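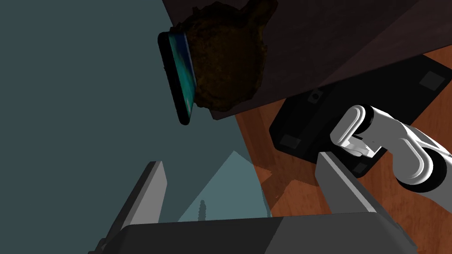
April, notebook, 9:40 pm

Back from Clondau and writing this up before it fades. The handover visit went so much better than I expected! The clinic outreach there has been running without our money for 11 weeks now, and the peer educators are still meeting every other week in the room behind the market. They have even changed the agenda (dropped our reporting slot, added one for transport problems), and I love that.

Numbers, for Ilona: 748 people on the active list, almost 3,000 contacts in the outreach log. I checked the log against the clinic register for the first two pages and it matched apart from one double entry under a married name. Need to ask whether Vinden uses the same coding for people who cross over for seasonal work. If they don't, we are going to count the same folks at both ends.

Best part of the day was the referral slips. The Kocsis team redrew them with the return date in big print at the bottom and the clinic phone number on the tear-off half. So simple, and the nurse says people bring them back folded up in their ID cards. I want this for Latance as soon as we can get a printer lined up. Got a clean copy in the blue folder.

Less good: the refill gap for people leaving for harvest. The clinic can give 2 months, the work runs longer, and the receiving clinic wants a letter that takes a week to sign. Ilona Major thinks a standing letter signed ahead of time would do it. I think so too, but the district office has to agree and I haven't got a name there yet.

To do
- type up the group interview, my handwriting is awful from page four on
- send the slip to Latance
- ask Vinden about coding
- draft the standing letter, one page, plain words
- pay back the bus fare I borrowed

Also, the women's group wants to run its own training next time and asked us to come as guests. Said yes on the spot!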